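Ticket 673: Comments missing and wrong headline on Idalina Mendes interview
Site: Lillotport entertainment pages
Opened: 26 March 2021
Opened by: Salvador Patrício, celebrity desk
Assigned to: Duarte Tavares
Priority: High

Reported problem
The interview where Idalina Mendes answers the breakup rumors shows 255 comments on the front page. When you open the story, only 20 load and the "More" button does nothing. Also, the link preview still carries the old headline, the one saying she had walked off the Putora set. We changed that headline before lunch after her manager, Américo Mota, called to say she finished the shoot. He is still seeing the old one when fans share it.

Steps tried by desk
Saved the story again. Cleared browser history. Opened it on a phone. Same result each time.

Duarte, 2:10 pm
Confirmed both. They are separate problems. The headline in the story itself is correct. The share title is a second field and it was not updated when the headline was. Changed it by hand and asked for a fresh preview. Salvador, please check with a new post, as old posts keep the preview they were made with.

Salvador, 2:25 pm
New post looks right. Américo wants the old posts fixed too. Can we do that from our side?

Duarte, 2:31 pm
Only on our own accounts. Delete and repost those. We can't change what readers have already shared.
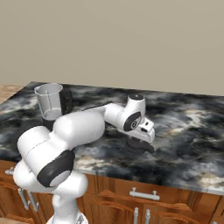 Duarte, 3:05 pm
On the comments: the "More" button stops working on any story that has the Curen video player above the comment box. Took the player out of a test copy and the button came back. The player was updated last night. Other interviews with the same player have the same fault, including the Simões wedding story.

Simão Bettencourt, 3:20 pm
I moderate this thread. I can see all the comments in the back end, so nothing is lost. Please don't turn comments off while you work on it. Readers already think we are hiding the ones that take her side.

Duarte, 3:24 pm
Understood, leaving them on.

Duarte, 4:02 pm
Put the player back to the previous version on all stories. Cleared the page cache and waited 5 minutes. The button works on desktop and phone. The front page count and the story count now match.

Simão, 4:15 pm
Works for me. Replies are in the right order too.

Salvador, 4:18 pm
Good here. Our own posts are deleted and up again with the right headline.

Open items
Share title should follow the headline unless an editor has typed in a different one. Moved to a separate request.
Player update stays off until the vendor replies.

Status: Resolved, waiting on vendor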